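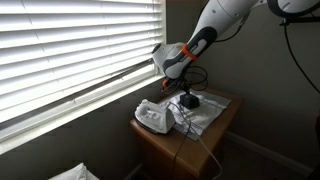
Part 2: Placing and setting up your Husia wake-up lamp

Search the guides... Go

Okay, you've got the lamp out of the box and the foam off it (if you haven't, go back to Part 1, I'll wait). This part covers where to put it, how to plug it in, and how to get your first sunrise going. I wrote these guides after setting up a lot of these lamps at home and for friends, so where I have an opinion I've gone ahead and given it to you.

Picking a spot

A small nightstand in the corner by the window is where most people want it, and I think that's a fine choice. You get the lamp near your head, and if you have white horizontal blinds they bounce the light back into the room very nicely. Dark curtains soak it up, so expect to run the lamp a step or two brighter if that's what you've got.

1. Stand the lamp on something flat that doesn't rock. The base is heavier at the back than at the front, so a wobbly table will show itself right away.

2. Turn the round face toward your pillow. It doesn't have to point straight at you! I keep mine turned a little toward the wall and like it much better that way.

3. Leave a hand's width of open air behind it. The vents are back there.

4. Lie down and look at it. Really do this one. A lamp that seems perfect when you're standing up can be hidden completely behind the edge of the mattress.

CAUTION: Don't cover the vents, and don't lay a cloth, a scarf or a lampshade over the lamp to dim it. Use the dimmer. A cloth under the base is okay if you're worried about scratching your furniture, as long as it's folded flat and the lamp still sits level.

CAUTION: Keep the lamp off the windowsill. Windows sweat in cold weather and this lamp isn't made to get damp.

Plugging it in

5. Push the small end of the cord into the socket under the base until it clicks. It's a stiff click, and the first time I did it I stopped too early and spent ages wondering why the clock was blank.

6. Press the cord into the groove so it comes out the back.

7. Plug the adapter into the wall. Use the Bristik adapter that came in the box. Others may fit the socket, but the clock can run fast or slow on them.

8. Wait for the face to glow and fade. The clock then blinks 12:00.

NOTE: If your outlet is controlled by a wall switch, pick a different outlet. Somebody will flip that switch at bedtime sooner or later and you'll sleep right through your alarm.

If the cord runs down past a window blind, keep it well clear of the pull cords. They love to catch on each other, and then you raise the blind one morning and the lamp comes up with it. There are 2 screw-in clips in the parts bag for holding the cord against the back of a table leg. Start the holes with a nail if the wood is hard.

Setting the clock

9. Hold the left button until the hour blinks.

10. Turn the ring around the face to change the hour. A small dot shows for p.m., and it's easy to miss in daylight, so shade the display with your hand and check.

11. Tap the left button, turn the ring again for the minutes, and tap once more to finish.

The lamp doesn't change itself for daylight saving time. I wish it did. Hold the left and right buttons together and it jumps an hour forward, or do the same and turn the ring left to go an hour back.

Setting your first sunrise

12. Hold the right button until the little sun symbol shows up.

13. Turn the ring to the time you want to be up. This is the time the light reaches full brightness, so the glow begins before it. If you set 6:30 a.m., 6:30 is when the room is bright.

14. Tap the right button. Now you're choosing how long the sunrise takes. The shortest is 2 minutes, which I find rude, and the longest is 51. I'd start somewhere in the middle and live with it for a week before you fiddle.

15. Tap again and choose how bright it ends up. The number on the display is a step on the lamp's own scale and it goes up to 1000. Heavy sleepers seem to like the top end. I'm down in the lower half, and in August, when the sun gets into my room ahead of the lamp, I turn it lower still.

16. Tap one last time to save. The sun symbol stops blinking and stays on.

NOTE: If you walk off halfway through, the lamp throws away what you entered and goes back to the clock. You'll have to start again from step 12.

Trying it out before you trust it

Please don't let the first real test be a work morning. Tap the top of the lamp and keep your palm there, and it runs the whole sunrise quickly from dark to full. Watch for any flicker near the low end. A flicker usually means the plug under the base isn't all the way in, so go back to step 5 and give it a proper push.

If you've added the Fragkou sound ring, you should hear the birds start just before full brightness. No birds? Lift the ring off, wipe the metal contacts with a dry cloth and set it back down with the notch facing you. The volume slider is on the underside, and I'm sorry to say you do have to take the ring off to reach it.

After a power cut

The lamp remembers your sunrise settings but it does not remember the time. When the power comes back it blinks 12:00 and the alarm won't go off until you set the clock again. If you get a lot of outages where you live, fit the Clodura backup cell (sold separately). It drops into the door under the base, flat side up, and keeps the clock going with the light off.

Part 3 covers the reading light, the sunset timer, and cleaning.

Contact us | Copyright Husia lamp guides, all rights reserved | Back to top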